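Frequently asked questions – teaching by remote control at the Skenness lab

What does an operator do?
You sit at the control desk with one handle in each hand and you move the robot through a task, as if its arms were your arms. The computer saves the camera pictures and the joint positions. One complete run from start to finish is called a demonstration. Later the Luvia team uses the demonstrations to train the model.

Do I need experience with robots?
No. Patience is more important. Most people need 3 practice sessions before their runs are good enough to keep. People who play many video games often start too fast, and they must learn to slow down.

How long is one session?
A session is two hours, with a break in the middle. Please take the break also when you feel fine. Tired hands make small errors which you do not notice until the review.

Which tasks will I teach?
New operators begin with soft blocks and cups. After this come the laboratory tasks, mostly with glass tubes: pick one up, turn it upright, put it in a rack, take it out again. The full set for the tubes is 2000 demonstrations. In September we had 429 accepted, so there is still enough work for everyone.

Why do you ask us to change the start position every time?
If the tube lies always in the same place, the model learns only this place. Turn it a little, move it closer, put the next one almost parallel to it and then the next one not. Do not make a pattern. It is harder than it sounds to be random, so we give you a sheet with suggested positions if you want one. 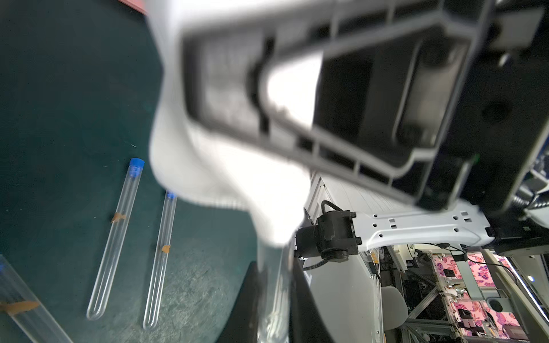

The angle of the tube decides also how you should come to it. Turn the wrist first, while the fingers are still well above the surface, and go down only when they are in line with the tube. Hold the glass by its body and do not pull on the cap. If you are not sure about the angle, stop in the air and look at the wrist view before you continue.

Does a pause spoil the demonstration?
A short pause is no problem. If you stop for more than 10 seconds, please end the run and begin a new one.

I missed the tube on the first try. Should I delete the run?
No, if you corrected it calmly. The model needs to see how one recovers from a mistake. Mark the run as "recovered" in the Varnow panel and save it. Delete it only when the tube fell from the table or when you bumped the arm against something.

Can I guide the arm directly with my hands?
Yes, but only at the Seyoum station, where the arm has the free-moving mode. This is good for slow movements such as wiping or pouring. For the tubes we stay with remote control, because your hands would cover the view of the cameras.

The arm does not follow my handle. What now?
Let go of the trigger, wait until the light on the desk is green again, and bring the handle back to the rest position. If this does not help, press the stop button and call the shift leader. Please do not push the arm by hand while the motors are on.

What if a tube breaks?
Press the stop button and leave the pieces where they are. The shift leader has gloves and a brush. You do not pay for broken glass.

Where can I see my results?
Accepted and rejected runs appear in the Varnow panel the next morning, after 9:00. For a rejected run you will find a short comment from the reviewer. If you do not agree with it – this happens – write your answer below the comment and a second reviewer will look at the run.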